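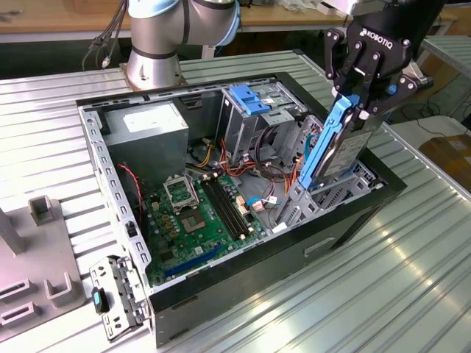 3.2 Why old computers stay in the home

Most of the households we visited in Sinholm and Skunport had at least one desktop computer that was no longer in use. Of the 243 households in the survey, 121 said they had kept such a machine for more than two years. The usual storage places were a closet, a garage or the space under a desk. Few people had a clear plan for it.

The reason given most often was worry about personal files. People spoke of tax papers, family photos and saved passwords, and many were unsure whether deleting a file removed it for good. One retired bookkeeper in Skunport had stored two towers for nine years – she did not know which of them held her old accounts. Several people knew that the files were on the hard drive but had never opened a case. Figure 3 shows the inside of an opened desktop tower.

Cost came up less often than we expected. The Clesby drop-off site takes computers free of charge, and over 100 households already used it for batteries or paint. Distance mattered more. Residents without a car were much less likely to have taken any electronics there, and the bus from Sinholm does not stop near the gate. 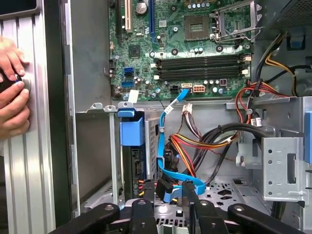 A third group kept their machines because they thought the parts might still be worth something. These were mostly people who had built or upgraded a computer themselves, and they tended to rate their own equipment higher than local resale shops did. When Pruitt asked what would make them let it go, the common answer was a fair offer for the whole machine, even a low one.

Age of the owner had little effect once household size was taken into account. Larger homes stored more of everything, including computers, printers and cables. This agrees with the earlier Kourkoulas survey, although that study covered apartments only and did not ask about data. We return to the difference between apartments and houses in Section 4.1.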